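19 August 2022

Planning diary, automated kitchen project, Prindanholm

The morning was given over to the equipment schedule. The draft carried forward from May had grown by several pages, and much of it no longer matched the project as it now stands. Items for the second preparation room were still listed, although that room has been deferred to the next budget year. I removed them and moved the electrical work into its own section, where the building office can find it.

The principal question remains whether to purchase the two-arm workstation outright or to lease it. Hadum has quoted for purchase, with delivery and installation included and training charged separately. Drikix has offered a lease of 18 months, with an option to buy at the end. Neither offer is easily compared with the other. Hadum counts the hands as part of the machine. Drikix treats them as wearing parts and bills for them when they are replaced. I have written to both firms to request a price for one spare pair of hands, stated on the same terms, and have asked for an answer before the next review.

Reiko Hirano telephoned at ten o'clock regarding the maintenance line. Her position is that the figure of 3,949 dollars for annual service should be entered in full from the first year, even though the warranty would cover part of it. She was concerned that a reduced first-year figure would be taken as the normal one and that the increase in year two would then have to be defended as though it were new spending. I agreed, and the full amount now stands in the schedule with a note on the warranty beside it.

From eleven until noon I reviewed the simulation work with Yoshinori Shibata. The purpose of the simulation budget is to settle the layout of the counter before any counter is ordered, and it was useful to consider the purchase list with the model open on the screen. The present layout has a marble surface with the blue tray on the right-hand side, a large pot behind it, and one arm working from each side. My questions concerned reach and clearance, as these determine how long a counter must be bought and whether the standard mounting frame will serve. 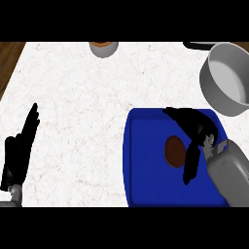 Hiyori Arai asked whether we intended to pay for marble. She had read the schedule before joining us and could find no line for it. In her view the counter in the model should be changed to whatever will be purchased, or else visitors will suppose that the finish has been approved. Yoshinori replied that the surface was chosen early and that changing it would take very little time. I recorded the point as an action for him. The schedule provides for a plain work surface of the ordinary catering kind, and I see no case for anything more costly.

Hiyori also raised the matter of trays. The model assumes one tray of a fixed size, but the kitchen now uses at least two kinds, and the older kind has a higher rim. If the hands must manage both, the trials should include both. If they need manage only one, the project should bear the cost of replacing the other. I had not budgeted for either course. A line for trays has been added with the amount left blank, and Hiyori will obtain a price from Kudo, who supplied the present stock.

We then discussed the left arm at some length. The first phase consists of placing and turning single items on a tray, and Yoshinori believes that most of it could be done with the right arm alone. A single-arm station would reduce the opening cost considerably. Against this, the mounting frame for one arm is different from the frame for two, and a later upgrade would require the frame to be replaced and the station to be taken out of use while the work was done. Hadum allows no credit for a returned frame. I asked Yoshinori to list the tasks in the second phase that need both arms and to mark those we would be content to leave to staff. Until that list is in hand I do not wish to recommend either course.

After lunch I walked through the preparation room with Edmund Kalinowski to check the measurements. The wall where the station would stand is 18 centimeters shorter than the building plan shows, owing to a pipe casing that was added after the plan was drawn. The two-arm station will still fit, but the access door on its left side would not open fully. Edmund suggested turning the station to face the window. That would solve the difficulty with the door and create another with the power supply – the nearest suitable outlet is on the opposite wall. He will ask for an estimate to move the outlet. I have asked that the estimate be given separately for one arm and for two, should the load differ.

Edmund further observed that the schedule contains nothing for floor marking, guarding, or the time of staff attending training. The first two were omitted by oversight and have been entered. Staff time was left out deliberately in the May draft, on the ground that it is paid from the kitchen's own budget. Having heard him on the subject, I am less sure of that reasoning. The training will take people away from service, and their shifts must be covered by someone. I will put the question to Hatsue Iwasaki, who holds the kitchen budget, before the schedule is circulated.

The order of purchase was revised as follows. The simulation license is to be renewed first, as it lapses before the other approvals can be completed. The electrical work and the floor come next. The station itself, whether bought or leased, follows once the room is ready. Spare hands are to be ordered with the station and not afterward, given that both suppliers quote a delivery time of 12 weeks for them.

A short message from Hatsue arrived at the end of the afternoon. She asks that the contingency be shown as a sum of money instead of a percentage, and that each supplier's payment dates be set against the quarter in which they fall. The second request is reasonable but cannot be met for Drikix, whose lease letter gives no dates at all. I have written to them again.

Outstanding at close of day: the spare hands price from both firms, the tray price from Kudo, the outlet estimate, and Yoshinori's list of second-phase tasks. The schedule has been saved as a draft and has not been sent to anyone.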